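Support Ticket 101: Hose and Cable Dressing on Bin-Picking Cell
Site: Nolldale Automation Laboratory
Opened by: Sanaa Hajji, Cell Operations
Assigned to: Hajar Bensaid, Equipment Standards
Category: Compliance with internal practice
Status: Closed with follow-up

0 comments 4 shares

Summary of request

The operator reported that pick attempts near the right wall of the bin were ending in a protective stop. The stops occurred with the wrist turned far toward the wall and did not occur over the left half of the bin. The operator asked whether the fault lay with the Soliman pick planner or with the cell itself, and whether the cell could remain in service in the meantime.

First response

The operator was instructed to place the cell in manual reduced-speed mode and to leave the bin contents as they were. Under the Nolldale Cell Practice Guide, a cell that has stopped more than once for the same cause may not be returned to automatic mode until the cause has been recorded. Clearing the stop and restarting does not meet this requirement.

The operator confirmed that the controller log had been exported and attached to the ticket. The log listed 4 stops in the September test period, each with the same joint torque message. No planner error was recorded at the time of any stop.

Checks performed

1. Planner configuration. The Soliman settings were compared with the approved copy. The bin model, wall clearance and approach angles matched. No change was made.

2. Speed override. The override had been set to 80 percent. The guide permits up to 80 percent for mixed-item bins, so the setting was within limits. It was lowered for the remaining checks.

3. Bin fixing. The guide requires that a bin be clamped to the table before any automatic run and that its location be marked on the table surface. The bar clamp on the left edge was tested by hand and found tight. Tape marks were present and were left in place.

4. Hose and cable dressing. The arm was jogged over the bin at reduced speed and the routing was reviewed against Section 4 of the guide. The pale yellow hose loops beneath the orange segment of the arm, and the black cables follow it and bunch up under that segment. Ties fasten the cables to the hose in places. Section 4 requires that hose and cable be secured at regular points and that no loose loop hang below the wrist where it may meet the bin wall or the items.

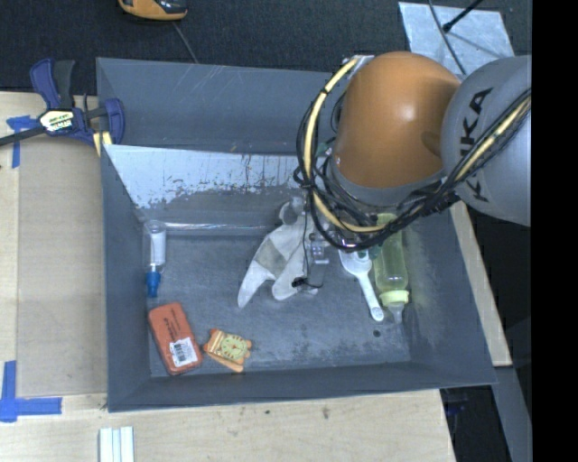 5. Test load. The guide calls for a mixed set that includes soft, rigid and clear items. The set in the bin, which includes a fabric work glove, a baby bottle and a clear tube-shaped container with a blue cap, was accepted as meeting this rule. Items were not rearranged between checks.

6. Bin surface. Wear on the inner panels was noted. The guide sets no limit for surface wear, but it does require that wear be entered in the cell record, as it may affect depth readings. The entry had not been made. It was added by the operator during this ticket.

Finding

The stops were attributed to the cable dressing. With the wrist turned toward the right wall, the bundle was drawn tight and added load to the joint. The planner was operating as configured and no defect was raised with Soliman.

Corrective action

The bundle was released and retied with the wrist at the far end of its travel, so that the slack was set for the longest reach. The Kendora tie kit held in stores was used. Ties were closed by hand only. The operator then ran the full wrist travel in manual mode, followed by the right-side picks at reduced speed. No stop was recorded in either run, and the cell was released to automatic mode by Hajar Bensaid.

Follow-up items

- Sanaa Hajji to add a wrist travel check to the Havex start-of-shift form.
- Equipment Standards to revise Section 4 so that it states the wrist position in which ties are to be fitted. The current text is silent on this point.
- Operators are reminded that a repeated stop must be reported by ticket on the same shift.

Ticket closed by Equipment Standards, 3:40 p.m. To reopen, reply with the cell log attached.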